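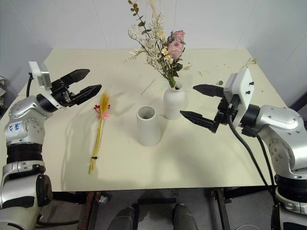
Should a student robotics club spend a whole semester on one small household job? I think it should, and I'd pick that over another season of competition matches.

I helped run the club at our college for three years, back when everything we did was aimed at the Vikow meet. We'd get the rules in October and then live inside them. How heavy can it be, how many points for the ramp, what happens if you touch the other team's robot. It was a blast! I have the T-shirts. But when I think about what I learned from those seasons, a lot of it was how to read a rulebook very closely (a useful skill, sure, my landlord hates it) and how to drive under pressure with people yelling.

This year the club voted to skip Vikow and do flowers. Two arms, a table, some vases, some stems. The project is called Gristunero, which was somebody's old username and stuck. A few alumni were pretty upset, and I got a long email asking when we'd become a craft group. I wrote back that he should try it before he laughed, because a flower arrangement is a terrible object for a robot and that's exactly why I like it.

A competition cube is the same cube every time. You measure it once, you build a claw for it, and you're done thinking about cubes by Thanksgiving. A bunch of stems changes shape when you squeeze it. It's light, it sheds, the interesting part is up top and the part you have to grab is down below, and the hole it's supposed to go in may not be much wider than the bunch. You can't machine your way out of that. You have to look at what your robot is doing and be patient with it, and I'd argue that's closer to real engineering work than anything I did in my competition years.

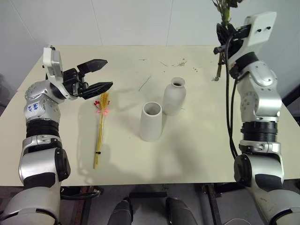 My biggest complaint about match scoring is that it only sees the end. Cube in the box, ten points. Cube beside the box, zero, and the five clever things you did on the way there don't exist. With a job like this you can stop at any point and argue about it, and boy, do they argue. Take the right gripper with its fistful of green stems: is that a good hold for getting them into the bottle-shaped vase, with that narrow neck, or would you be smarter to go for the wide cylinder in front? Should the left arm leave the wheat-looking bundle alone, or pick it up above the little black tie or below it? I've heard a freshman and a grad student go at a question like that for twenty minutes, and the freshman had the better case.

The other side has a point, and I'll give it to them. Deadlines make people finish things. Without a meet on the calendar, a club can drift, and we did drift in the first few weeks. Jurgita Grigaitė, our faculty advisor, fixed that by making everyone write down each attempt in a shared log, good or bad, with one sentence on what they'd change. They're at 142 now. Some of those sentences are hilarious and a couple are only swear words, but you can read down the page and watch people get better at noticing things.

Money matters too, and people don't bring it up enough. Vikow cost us 1,387 dollars the last year we went, and most of that was the van and the hotel. The flower budget is 75 dollars for the semester. Dried stuff keeps, and you can use it over and over until it's mostly crumbs. A student who can't give up a whole weekend to travel can come in for an hour after class and do the same work as everyone else. We lost good people over those weekends and I didn't think hard enough about it at the time.

I'm not asking anyone to shut down the meets. If your club loves them, go, have fun, bring spare batteries. I'd just like to see more clubs take a season off and pick something from around the house that looks too easy. Folding a towel would do it. Our bunch is already talking about shoelaces for spring, and I told them I'd bring the shoes.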